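Working rules for two-handed small-object handling: gallery

Gramumbridge home handling programme, page 3 of the working rules

The rules on this page cover the handling of small personal items – jewellery, cords, keys, buttons – on soft furnishings in occupied homes. They apply to all work carried out with paired two-finger grippers under the Gramumbridge programme, including sessions run by the Costholm and Plestitz groups. Rules for kitchens and for rigid worktops are on separate pages and differ in several places, mainly on contact force and on liquids.

The current text replaces the version issued in August. The main changes are to the section on soft surfaces, which was rewritten after a review of 232 sessions at Costholm, and to the naming of files. Section numbers have been kept where possible so that older session sheets can still be read against them.

"Shall" marks a rule. "Should" marks a recommendation, and a departure from it is to be noted on the session sheet. Where a rule and the householder's wishes conflict, the householder's wishes are followed and the session is marked as non-standard.

4.1 Two tools near one object

When both grippers are within a hand's width of the same object, only one shall move at a time until the first contact is made. The other is held open and still. Closing both together on a flexible item pulls it taut before either operator can judge the slack, and thread or elastic may part.

The approach should be made from two different sides. Tools brought in side by side tend to foul each other at the outer arms, and the linkage pins are the usual point of damage. 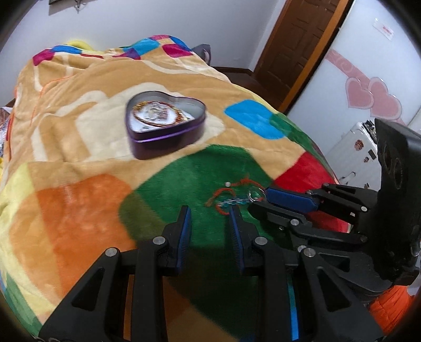
4.1 – Two grippers at a red cord bracelet on a plush blanket, approaching from different sides. Open tin with beads and jewellery behind.

Containers shall stay on the same surface as the item being handled, clear of the sweep of both tools. An open container is treated as an object in its own right: contact with its rim is logged as a contact, whether or not anything shifts.

4.2 Soft surfaces

Blankets, quilts and mattresses give under load. The fingertips shall not be used to press an item into the pile in order to get beneath it. Lift a loop or a raised part first, and if there is none, reposition the item by hand before the session starts.

Folds and mounds need not be smoothed out. Earlier versions required a flat surface, and this was withdrawn at the request of the Plestitz group, whose results on flattened bedding did not carry over to beds as people leave them. Patterned covers are acceptable. A cover that matches the colour of the item closely should be noted.

4.3 Beads, rings and clasps

Hold cord by the cord. Beads and rings shall not be gripped edge-on, as they roll out of the pads and are hard to find again on a deep pile. A ring fixed to a cord may be held across its full width, with the pads parallel, at the lowest force setting that keeps it in place.

Items of value are to be listed with the householder before work begins and checked against the list afterwards. Both copies are signed. This applies to costume jewellery as well, with no lower limit on price.

4.4 Finger pads

Pads shall be wiped before each session and inspected for cuts along the ribs. The set life is 1,000 closures on fabric or 3 months, whichever comes first. Güler pads are the reference type for this page; other pads may be used if the hardness is recorded. Pads shall be changed in pairs, on both fingers of the same tool. A worn pad facing a new one will twist a thin cord as it closes.

4.5 Surroundings

Furniture, luggage and wall fittings may remain in place. Floor space on the operator's side shall be clear for one full step back. Doors into the room should be either fully open or shut for the length of the session.

4.6 Records

Each session sheet carries the room type, surface, item list, pad age and number of drops. A drop is any release above the surface that was not intended – a slide along the surface is logged separately. The combined record for this section now stands at 879 sheets. Sheets without a pad age are kept but left out of the yearly figures.

File names follow the order site, room, item, run. Spaces are not permitted. The old form with the operator's initials shall no longer be used.

Comments on this section should quote the rule number and be sent to the Gramumbridge office. Section 5, on folded clothing and linen, is on the next page.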